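Rosden Visitor Forum
Topic: Walking tours and historic sites

Access to the bell tower and the covered market at Rosden with a guided group

Posted by Rebecca Leone
24 August 2019

I am arranging a visit to the old quarter of Rosden on behalf of a local history society. We intend to see the cathedral square in the morning and to climb the bell tower before lunch. I have read conflicting statements regarding admission. The printed leaflet from the tourist office states that the tower ticket also covers the crypt and the small museum behind the apse. The notice on the cathedral door, which a member of our society copied down last summer, states that each site must be paid for separately.

I should be grateful for guidance on the following matters. Is a combined ticket still sold, and where? Must a group reserve a time for the tower? Are the 373 steps suitable for visitors who walk without difficulty but tire easily, and is there a place to rest on the way? Finally, is a licensed guide permitted to speak inside the cathedral, or must all explanation be given in the square beforehand?

Chaltu Negussie

The combined ticket remains available. It is sold only at the office in Plenen Street, on the north side of the square, and not at the tower door. It covers the tower, the crypt and the museum, and it is valid for two days from first use. The tower itself may be entered once. The notice your member copied applies to single tickets purchased at each entrance, so both statements are correct as far as they go.

Groups are required to reserve a time for the tower. The reservation is made at the same office or in writing, and the leader should present the confirmation at the side door. Parties that arrive late are placed after the next group, and in August this can mean a long wait in full sun.

With regard to the climb, there are two landings with stone benches. The first is at the level of the clock room and the second is just below the bells. The stair between them is narrow, and visitors going up must give way to those coming down. Anyone who does not wish to continue may wait at the clock room, which has a good view over the roofs toward the river. Large bags must be left at the foot of the stair.

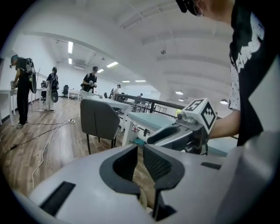

Licensed guides may speak inside the cathedral in a low voice, except during services and in the side chapel reserved for prayer. Groups using headsets are given preference at busy hours. The guide's license must be worn where it can be seen.

I would also recommend that your society allow time for the covered market, which stands at the far end of Grirnel Lane. The present hall was built on the footings of a grain store 600 years old, and part of the earlier wall can be seen beside the fish stalls. No ticket is needed. The hall closes in the early afternoon, so it should be visited directly after the tower if lunch can be delayed.

Aliyu

We paid at each door and it cost more. Purchase the combined ticket. The museum is small but the carved panels from the old west door are there, and they are better than the copies outside. I do not know about the rules for guides. Wear proper shoes for the tower, as the upper steps are worn in the middle.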